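社区维修与旧物再用项目进展报告(致资助方)

2021年1月

打印本页 | 用电子邮件发送

一、报告范围

本报告说明项目第3期的执行情况,内容包括场地、物品接收、维修开放时段、培训、经费和下一阶段的安排。项目由Feltton维修站承办,资助款来自Jernus基金,部分耗材由Hasent五金行按成本价供应。上一期报告中贵方提出的几点意见,本期已分别处理,相关说明放在对应的小节里。

二、物品接收与去向

本期共接收居民送来的物品578件。小家电占大头,主要是电水壶、台灯、风扇和收音机,其次是自行车零件、木椅和缝纫机。送来的物品先登记,再由值班人员判断能不能修。能修的挂黄色标签,进入待修架;不能修的挂白色标签,拆出可用的零件后交给回收点。

与第2期相比,台灯和风扇的修复情况较好,故障多在开关和电源线上,换件即可。电水壶的情况不理想,底座触点烧蚀的占多数,原厂配件不单卖,只能从同型号的旧件上拆。我们在登记表上加了“型号”一栏,以便拆件时对得上。这一栏从本期中段才开始填写,前半段的记录需要补录,目前还没有补完。

木椅的维修比预想的慢。胶合之后需要夹紧放置过夜,夹具数量有限,椅子一多就要排队。我们已经把木工类物品的接收改为预约制,居民来之前先打电话,避免把椅子放在门口占道。预约制实行以后,门口通道没有再堵过,但也有居民反映电话不好打,这一点在第七节里再说。

三、场地调整

维修站原来的布局是进门即登记,登记台后面就是工作台,等候的人和干活的人挤在一起。本期把登记台移到了靠窗的一侧,等候区另放长凳,工作区用地面标线隔开。搬动用了两个上午,没有另外请人。

照明也做了改动。原先靠里的工作台光线偏暗,做焊接和缝补都费眼。现在每张台子上方加装了灯管,线路由有资质的电工接通并出具了检查单,检查单的复印件附在财务材料之后。

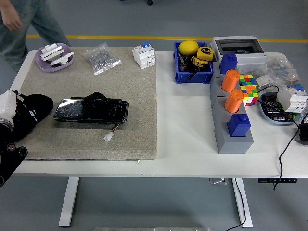
零件的存放仍是老问题。拆下来的螺丝、垫片、旋钮和插头如果不当天分拣,过几天就很难说清是从哪件东西上来的。现在规定收工之前留出一刻钟分拣,贴上标签放进抽屉柜。抽屉柜是旧办公家具改的,有几个抽屉滑轨不顺,下一期准备更换。

四、维修开放时段

开放时段每周两次,一次在下午,一次在晚间。晚间时段是应居民要求增加的,来的多是下班以后的人,带来的物品以小家电为主。下午时段年长居民较多,不少人愿意坐下来看着修,也愿意自己动手拧几颗螺丝。我们鼓励物主参与,但涉及通电测试的步骤一律由值班人员操作。

本期天冷,电暖器送修明显增多。这类物品功率大、风险高,我们定了较严的标准:外壳开裂的不修,倾倒断电装置失灵的不修,电源线老化的换线以后要复测绝缘。有几位居民对退回不修表示不满,值班人员当面作了解释,并把标准贴在了登记台旁边。

五、培训

本期开设基础维修班,报名并完成全部课程的学员有22人。课程分为手缝与织补、自行车保养、小家电安全检查三个单元,每个单元两次课。教材沿用Ó Néill手册的中文节译本,配上我们自己整理的常见故障表。

手缝与织补单元报名最快,材料也最省。自行车保养单元受天气影响,有一次课从室外改到了走廊里,链条清洗的部分没有做完,后来补了课。小家电安全检查单元的难点在万用表,学员基础差别大,有人很快就会用,有人到课程结束还需要对照说明卡。下一期打算把这个单元增加一次课,专门练习测量。

学员中有一部分已经在开放时段帮忙,主要做登记和清洁,有几位可以独立处理换插头、换开关这类工作。值班表因此比上一期好排。

六、经费

本期工具与耗材支出为2504元,包括灯管及线材、木工夹具、焊锡、绝缘胶带、针线和清洗剂。其中照明一项超出原预算,差额从宣传费中调剂,调剂前已向贵方书面报备并得到同意。场地由街道提供,不收租金,水电费按分表结算,单独列支。

木工夹具本来计划一次购齐,由于到货延迟,本期只收到一半,余款没有支付,将结转到下一期。所有票据已经整理编号,随本报告一并寄出。

七、存在的问题

预约电话只有一条线,开放时段内值班人员常常顾不上接。我们试过在门口放预约本,但字迹不清和漏写电话的情况较多。目前的做法是两种方式并用,每次收工后由一人核对。

登记表的格式改过两次,新旧表混用,统计时要来回换算。下一期起统一使用新表,旧表只作存档。

修好以后长期不来领取的物品也在增加,占了待修架最下面一层。我们拟定了通知办法:修好后电话通知一次,满一个月再通知一次,仍不领取的转入义卖。这个办法需要在登记时请物主签字确认,文字稿已经写好,请贵方过目。

八、下一阶段安排

补齐木工夹具,更换抽屉柜滑轨;完成前半段型号记录的补录;小家电单元增加测量练习;试办一次旧衣改制活动,地点仍在维修站。如果防疫要求有变化,开放时段改为只收件不停留,修好后另约时间领取,培训课相应顺延。

下一期报告按协议规定的时间提交。

打印本页 | 用电子邮件发送

读者留言

修鞋匠的女儿:晚间时段能不能再晚半小时结束?我下班赶过去基本都在收摊了。

河边二号楼:上次送的台灯修好了,谢谢。预约电话确实难打,打了四次才通。

mumu_1:请问缝纫机还收吗?老式脚踏的,皮带断了,机头还能转。

路过:电暖器的标准能不能也贴到网上,省得白跑一趟。

河边二号楼:回楼上,登记台旁边贴的那张我抄了,外壳裂的和倒了不断电的都不收。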